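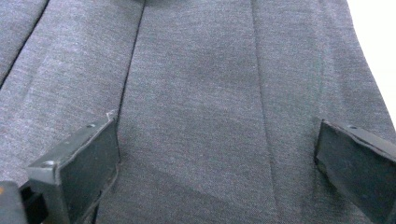

Clidlow Grey Suiting Trousers

Mid-grey, flecked, woven for us by Siqueira

We have stocked a lot of trousers described as "crease-free", and most of them weren't. So we are not going to use the phrase. The Clidlow creases less than our old pair did. Fold it badly, leave it under a pile of jumpers for a week, and it will come out marked like any other trouser.

The cloth

A polyester and wool mix in medium grey, with lighter and darker threads running through it. Under some bulbs it can look a touch blue. If you are trying to match a jacket you already own, please order a swatch first – greys are harder to match than people think, and we can't promise anything from a screen.

The mill calls this weight "all-season". We'd call it autumn to spring. Nestor Yap, who buys for us, wore a pair through a warm October and said they were fine outdoors and too much on the bus.

Folding and storing

Lay them flat, put the inside leg seams together, smooth the cloth down with your hand and fold in 2. Folding in 3 saves shelf space but leaves a line across the thigh, and we haven't found a way round that. Hanging is better if you have the room.

We tried the Cillen folding board, as several customers had asked. It makes a neat stack. It did nothing for the creases that we could see, so we don't sell it.

Washing

30 degrees, inside out, short spin. The label says they can be tumble dried on low. We wouldn't. Press under a damp cloth, as a bare iron may leave the seams shiny.

Details

Style number: 143
Colour: grey fleck (one colour only)
Waist: 28 to 40, even sizes
Leg: regular or long, unfinished hems on request
Swatch: free, one per order

A few doubts from customers

"Do they bobble?" A little, at the inner thigh, after over 400 hours of wear on our test pair. A fabric comb takes most of it off.

"Is the long leg really long?" Lovely Abella in our returns room says it is the usual reason they come back, so measure a pair that fits you before choosing.

Page last checked 1 December 2024. Sizes 38 and 40 are made in smaller batches and may take longer to send.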